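Notebook, May, converting line 2

Parent reel trial on the Rirkau rewinder. Ran the softer two-ply at 2110 sheets' worth of tension profile from Eklund and it held beautifully - 9 web breaks last time, none so far!
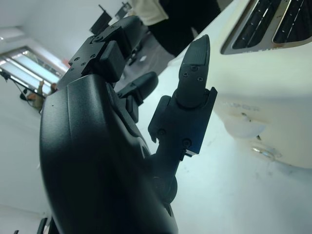
Ilgın Yalçınkaya thinks the old crepe blade was half the trouble, and I'm coming round to it. Bulk is up and the edges feel lovely. Reel no. 3196 goes to Lunon for softness panels.

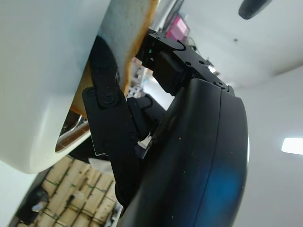
Still to do: repeat with the Skerero pulp blend, log moisture every 16 minutes, ask for a fresh blade before nights.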